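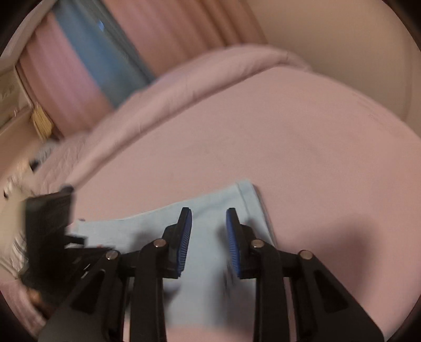

Com que frequência se devem limpar as almofadas de uma garra manual usada em tecidos?

As almofadas limpam-se no fim de cada sessão de trabalho e, em sessões longas, também a meio. Um pano de microfibra ligeiramente humedecido com água é suficiente na maioria dos casos.

Oficina Flarkholm — Conselhos de manutenção
Folha 766: garra manual Kirkegaard de dois dedos, trabalho com roupa
Texto revisto em 24 de julho de 2023

A presente folha reúne os procedimentos que a Oficina Flarkholm recomenda aos utilizadores da garra manual Kirkegaard na dobragem e no alisamento de peças de roupa. Aplica-se às garras usadas isoladamente e às que trabalham aos pares, uma em cada mão. Não substitui o manual entregue com o equipamento, que deve ser consultado antes de qualquer desmontagem.

Antes de começar

A garra deve ser colocada numa superfície limpa e desligada do cabo. Abrem-se e fecham-se os dedos devagar, várias vezes, com o gatilho. O movimento deve ser contínuo e os dois dedos devem chegar ao centro ao mesmo tempo. Se um deles se adiantar, a garra não entra em serviço antes de se verificar a articulação, conforme descrito mais abaixo.

Verifica-se em seguida o estado das almofadas. As nervuras devem estar inteiras em toda a altura, sem zonas polidas e sem rebarbas. Uma almofada descolada na ponta prende-se com facilidade às linhas de costura e pode puxar um fio.

Quando se utilizam duas garras, convém identificá-las com uma marca discreta no punho e mantê-las sempre na mesma mão. O desgaste de cada uma segue o hábito de quem a usa, e a troca constante dificulta o acerto.

Limpeza das almofadas

Os tecidos largam cotão, e a ganga larga também algum corante. Ambos se acumulam no fundo das nervuras e reduzem a aderência. O procedimento recomendado é o seguinte:

Desligar a garra e abrir os dedos por completo.
Retirar o cotão com uma escova macia, no sentido das nervuras.
Passar o pano humedecido, de baixo para cima.
Deixar secar ao ar, com os dedos abertos, durante 60 minutos.
Fechar a garra sobre um retalho de algodão branco e observar se fica alguma marca.

Se o retalho sair manchado, repete-se a limpeza com uma gota de detergente neutro. Álcool, acetona e tira-nódoas não devem ser utilizados. As escovas de arame também estão excluídas, mesmo as de latão.

O cotão que se aloja entre o dedo e a barra interior é mais difícil de alcançar. Uma pinça de pontas redondas resolve a maior parte dos casos. O ar comprimido empurra as fibras para junto dos pinos e só deve ser usado com a articulação desmontada.

Pinos e articulação

A articulação de cada lado gira sobre dois pinos metálicos. São estas as peças que mais sofrem com a falta de cuidado, e também as que mais se estragam por excesso dele. A lubrificação faz-se uma vez por mês com uma quantidade mínima de lubrificante seco, aplicada com um palito. O óleo de máquina de costura, que muitos utilizadores têm à mão, escorre para as almofadas e acaba na roupa.

Para verificar a folga, segura-se a garra pelo punho e tenta-se mover a ponta de cada dedo para a frente e para trás, no sentido perpendicular ao fecho. Um movimento quase imperceptível é aceitável. Havendo ruído ou oscilação visível, apertam-se os pinos com a chave fornecida, um quarto de volta de cada vez, repetindo o ensaio de abertura e fecho entre apertos. Os dois lados devem receber o mesmo aperto.

Um pino riscado ou com a ranhura moída deve ser substituído. Os conjuntos de reposição Sesten, referência 2772, incluem os quatro pinos e as respectivas anilhas. Recomenda-se a troca do conjunto completo, ainda que apenas um pino apresente defeito.

Acerto da força de fecho

A força com que a garra fecha regula-se no parafuso do punho. De fábrica, vem ajustada para objectos rígidos e é excessiva para malhas finas. O acerto para roupa faz-se com uma peça velha do mesmo tipo da que se vai trabalhar:

Soltar o parafuso até a garra deixar cair o tecido quando se levanta uma ponta.
Apertar gradualmente até o tecido ficar preso sem escorregar.
Dar mais um pequeno aperto, de reserva.
Confirmar que a marca deixada pelas almofadas desaparece ao passar a mão.

A ganga exige atenção particular. Uma única camada prende-se bem com o acerto normal, mas numa bainha dobrada sobre si mesma acumulam-se várias espessuras e os dedos podem ficar abertos além do ponto em que as almofadas trabalham paralelas. Nesse caso, é preferível segurar a peça um pouco ao lado da costura. Se a posição não o permitir, afrouxa-se o parafuso e aproxima-se a garra mais devagar.
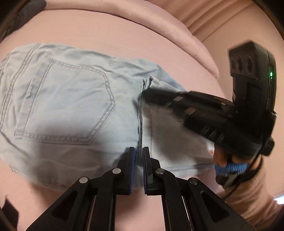
Calções de ganga clara trabalhados com duas garras manuais, junto à bainha sobreposta.

Superfície de trabalho

Uma superfície coberta de tecido facilita a entrada das pontas por baixo da peça, porque cede um pouco à pressão. Em contrapartida, é fácil apanhar a cobertura juntamente com a roupa. Aconselha-se esticar bem a cobertura e prendê-la nos lados. Uma cor diferente da cor da peça ajuda a ver onde termina a bainha.

Sobre uma mesa dura, as pontas dos dedos devem descer inclinadas, nunca a direito. Os choques repetidos contra o tampo acabam por abrir a cola das almofadas pela extremidade superior. O utilizador que trabalhe habitualmente em mesa dura pode estender uma manta fina de algodão.

Peças com botões metálicos, rebites ou fechos de correr devem ser orientadas de modo que essas partes fiquem fora do percurso das garras. Os bolsos são esvaziados previamente.

Trabalho com duas garras

As duas garras devem ter o mesmo acerto de força. Se uma prender com mais firmeza, a peça desliza para esse lado e a dobra sai torta. O ensaio faz-se com uma toalha pequena: segura-se em dois cantos, levanta-se e puxa-se levemente para fora. O tecido deve escorregar ao mesmo tempo dos dois lados, ou de nenhum.

Durante a dobragem, uma garra mantém a camada inferior no lugar enquanto a outra transporta a camada superior. Os dedos de uma não devem passar por dentro da abertura da outra. O contacto entre os braços exteriores deixa mossas que, com o tempo, prendem o movimento.

Cabos e punhos

O cabo deve formar uma curva larga ao sair da caixa e ter folga suficiente para que o pulso rode sem o esticar. Uma correia no pulso ajuda a distribuir o peso, desde que não aperte o cabo contra a pele. As mangas largas recolhem-se ou prendem-se com um elástico. Ryan Bramwell, responsável pela bancada de reparações da oficina, refere que mais de metade das garras recebidas em janeiro vinha com o cabo partido junto à caixa, quase sempre por ter sido enrolado à volta do punho para arrumação.

O punho limpa-se com um pano seco. A caixa não é estanque: nenhum líquido deve ser aplicado directamente sobre ela, nem sobre a ranhura ou o indicador luminoso.

Substituição das almofadas

As almofadas substituem-se aos pares. A almofada antiga descola-se a partir da base com uma espátula de plástico — a lâmina metálica risca o assento e compromete a colagem seguinte. Os restos de cola retiram-se com a mesma espátula. A almofada nova é encostada primeiro em baixo e assentada progressivamente até à ponta, com as nervuras voltadas para o interior.

Terminada a colagem, fecha-se a garra sobre um cartão fino e deixa-se repousar até ao dia seguinte. O parafuso de força deve ser novamente acertado, pois as almofadas novas são mais altas do que as gastas.

Arrumação

A garra guarda-se aberta, deitada, em local seco e ao abrigo do sol. O saco de transporte Grurusport serve para deslocações curtas, mas mantém os dedos comprimidos e não deve ser usado como arrumação permanente. Os pares guardam-se juntos, com os cabos soltos e enrolados em laços largos.

Quando recorrer à oficina

Devem ser entregues para reparação as garras com um braço empenado, com o indicador luminoso apagado depois de ligado o cabo, ou com folga que persista após o aperto dos pinos. A garra deve vir acompanhada do cabo e de uma nota breve com o tipo de tecido em que era usada. Pede-se que as almofadas gastas não sejam retiradas antes da entrega.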